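Open evening at the Stodurow shared workshop

I went to Stodurow because a friend kept telling me two amateurs had built a suturing robot in a rented bay between the lathe and the bike stand. I have heard that kind of claim before. Lok-yiu Tsang and Fadwa Ait Brahim call theirs Junaso, and they say they have put 3,000 hours into it. They let me stand at the bench and ask rude questions.
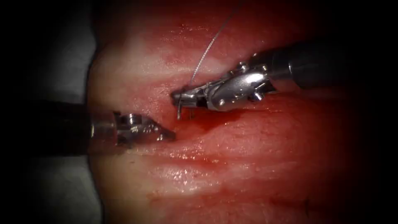
My first one was how much of it runs by itself. Less than the flyer suggests. Tsang drives most of the motions from a pair of hand controls, and the software takes over for short stretches of a stitch. The log lists 477 attempts, 175 of them marked "clean." I asked who decides what clean means. They do.

Ait Brahim was more careful with her words. She thinks thread handling is the weak part, and I agree. A curved needle is one problem and a long loose tail is another.
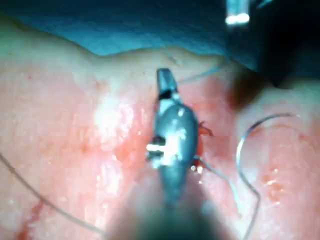

STODUROW, August

The evening session started late, after 5 restarts of the controller. I don't hold that against them. I do mind the talk of "surgeon level" on the sign by the door.

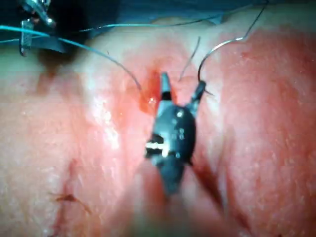
Curved needle held in the right jaw, thread running off the top.

Cost came up, and the answer was vague. The shop's parts shelf doesn't show up in their budget, and neither does their time.

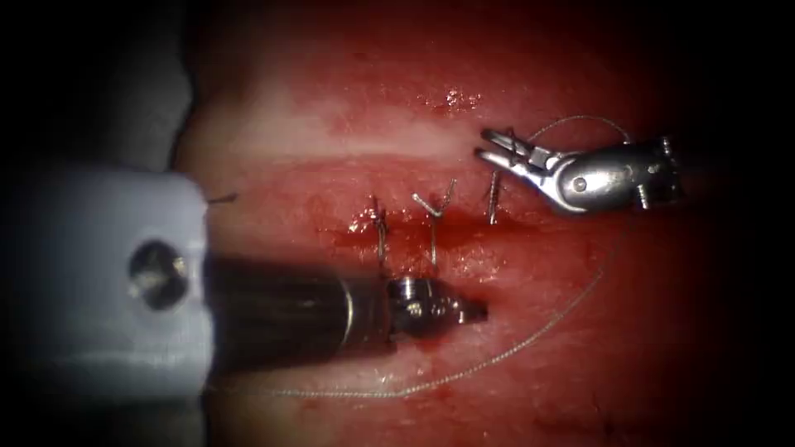 Three stitches across the incision, with the needle driver open at right.

Would I go back? Yes, if they let someone else score the log. Tsang said he'd think about it.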